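**Sorora publishes its summer chore results, and your junk drawer is safe for now**

CLUNUNTON, Sun 18 September – Sorora, which tests household and shop-floor machines for people thinking of buying one, today released the results of its August chore trials. The question was whether a robot can tidy up yet. The short answer is "some of it, if you have the afternoon."

The trials covered 5 chores: clearing a bin of mixed items, wiping a counter, folding towels, restocking a shelf and sorting returns at a parts desk. Each was tried on 4 setups, and each setup got 110 attempts per chore. A chore passed only if a person standing nearby had no reason to sigh and take over.

Restocking passed on 3 of the setups. Boxes are a robot's friend. They have flat sides and they stay where they are put. Sorting returns passed on one, provided the returns were dull. Towels passed on none, and Sorora would prefer not to discuss the towels.

The bin was the chore most visitors asked to watch, perhaps because everyone owns one. It holds the sort of things that end up together in any home with a garage: a tape measure, a sponge, a plastic scoop, a red toy that looks a lot like a lobster. 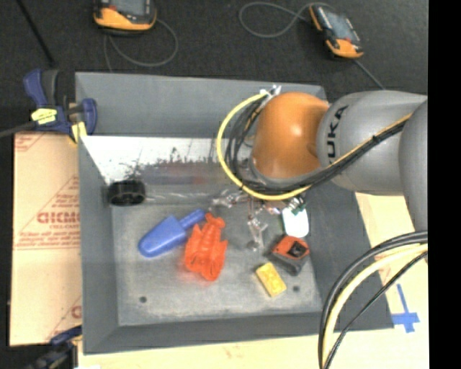
Scores there ran from respectable to humbling, depending on what was left. Easy items tended to go first, which made the early minutes look like the future and the later ones look like a Monday. See-through objects caused the most trouble, with anything lying flat against a wall close behind. A patient four-year-old would have done better, though Sorora admits it had trouble finding one.

Speed remains the other sore point. The quickest setup needed several minutes for a bin most adults would empty in one, usually by tipping it over. Tipping was against the rules.

The full report includes a buyer's checklist prepared with Pakzad, the workshop supply firm, and Mivo, which makes planning software for small warehouses. Both paid toward the trials. Neither saw the scores before they were final, and Mivo has since asked for a recount on towels.

Sorora's advice to shops is to start with boxes. Its advice to households is to keep the broom. The bin and the counter will be tried again next year, under the same rules.

The report is free on request from Sorora's Clununton office. Printed copies are available to visitors and have been folded by hand.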